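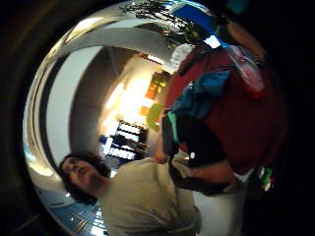

Buying a Data Kit: Notes for Week 4
Handout, May 26, 2021

Read the Trivetti quote before class. It runs to 11 pages, of which two are about the product.

What is on offer: a hand-held gripper with a wide lens camera on it, a charging dock, and a year of access to Trivetti's cleanup software. You carry the gripper around and do chores with it, and the recordings are supposed to teach a robot arm to do the same chores. The arm is sold separately. So is the patience.

What to look for in any kit of this type:

Field of view. A very wide lens bends the room into a bowl but keeps a lot of it in sight. Ask the seller how their software handles the bending, and wait through the silence.

Soft goods. Every brochure shows a gripper lifting a block. Cloth is where the money goes — it folds, it hides its own edges, and it never lies the same way twice. Ask for the cloth results by themselves, before they get averaged in with the blocks.

Rotation. People turn their wrists. If the software assumes that up is up, you'll be fixing recordings by hand until September.

People in view. A lens this wide picks up faces. Find out where the recordings are stored and who signs what.

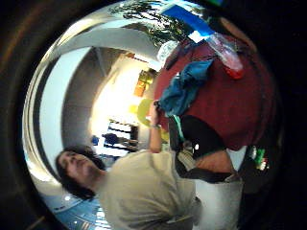
Korkor Baidoo objects to my line on soft goods. She says a buyer who only wants boxes moved shouldn't pay for cloth at all, and that the Soler kit does boxes for less and comes with a manual a person can read. Fair. I'd still ask, as the person who only wants boxes moved tends to want towels by spring.

Homework: compare the Trivetti and Soler terms on repairs. More than 100 words, please, and fewer than 236.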